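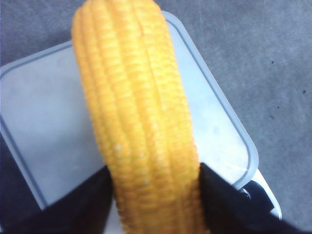

Groltisero two-finger gripper: good hold, bad habits

I wanted to like this one. The brochure for the Groltisero talks about "gentle, dependable handling of irregular goods," and irregular goods are what we have. An ear of corn is a fair test. It tapers, the rows of kernels give the fingers a ridged surface to sit on, and any tilt at the bottom becomes a bigger tilt at the top. The fingers are broad and black, and when they close on a cob near one end they cover most of its width there. No complaints about that part. I've used grippers at this price that would spit a cob across the room.

The price, by the way, was $1985 from Catberg with the mounting plate and a cable that is too short for most arms. The longer cable is extra. You will need the longer cable.

The fault

After a protective stop, the gripper opens.

Sometimes. If it did it every time I would have spotted it on the first day and sent the thing back. The manual says the fingers hold their last commanded position when the arm stops, and keep holding until a new command arrives. What I get is a hold during the stop, then a brief release when the stop is cleared and the controller reconnects. The fingers relax for 200 milliseconds, then close again on whatever is left between them. With a light piece held flat, you may get away with it. With a cob held upright, you don't.

Worse, the status line says "object held" through the whole thing. I was watching the log while a cob hit the bench, and the software was perfectly happy. It carried on to the drop point with nothing in the fingers and reported a completed place. Anyone counting completed places as a measure of how well the cell is doing should go and look at their numbers again.

I ran 1000 cycles through October with food items going between a container, a plate and a kitchen scale. In ordinary running, with no stops, it was fine. Every unexplained drop I had came right after a reset. That makes it sound rare, and the sales rep used exactly that word, but resets are when a person is most likely to be standing close with a hand near the fingers. They have just walked over to see what went wrong! A gripper that moves when you press the button to make it safe to carry on has the problem in the worst possible place.

What I tried

New firmware from the download page made no difference that I could see. Swapping the cable made no difference either. Turning the grip force down gave softer closes, which my fingers would appreciate, but the release still happened. Cutting arm speed helped with the ordinary wobble on long moves and did nothing for this.

What did help was a wait. I put a pause after every reset, then made the program close the gripper and read the finger width again before the arm is allowed to move. If the width doesn't match the one stored before the stop, the program quits and asks for a person. Ugly, and it slows things down, but I haven't had a phantom place since.

The scale turned out to be the most useful check of all. Put the item down, read the weight, compare. It costs next to nothing beside the gripper and it doesn't share the gripper's opinions. 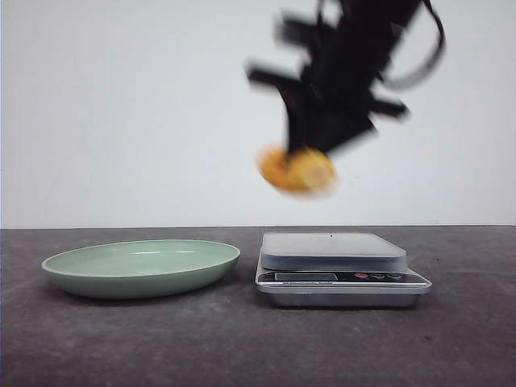
Tiina Hirvonen wrote back from the Groltisero support desk that the release is "expected behavior during re-initialization" and that customers should not clear a stop with a load in the fingers. She added that a note would go into the next edition of the manual.

I asked how one is supposed to unload the fingers while the arm is in a protective stop. No reply to that so far. There is a manual release, a small slotted screw on the gripper body, and using it means putting your hand exactly where I would prefer it not to be.

Would I buy it again?

At Sindbridge we had a Ruotsalainen gripper on the same arm before this. It was slower, louder and had a worse grip on anything round, and it stayed shut when it was told to stay shut. I have put it back on for any job with people nearby. The Groltisero stays on the bench behind a guard, with my pause in the program.

Two stars. One is for the fingers, which are well made. The other is on loan until I see the firmware fix, and a paragraph in a manual does not count as a fix. If you already own one, hold something cheap in it, trigger a stop, clear it and keep your hands back while you watch. Do it more than once - mine behaved nicely the first few times.

Posted November 9, 2019

We use cookies to remember your settings and count visits. By staying on this site you accept our cookie policy. OK | Change settings

Contact | Copyright 2019 | Back to top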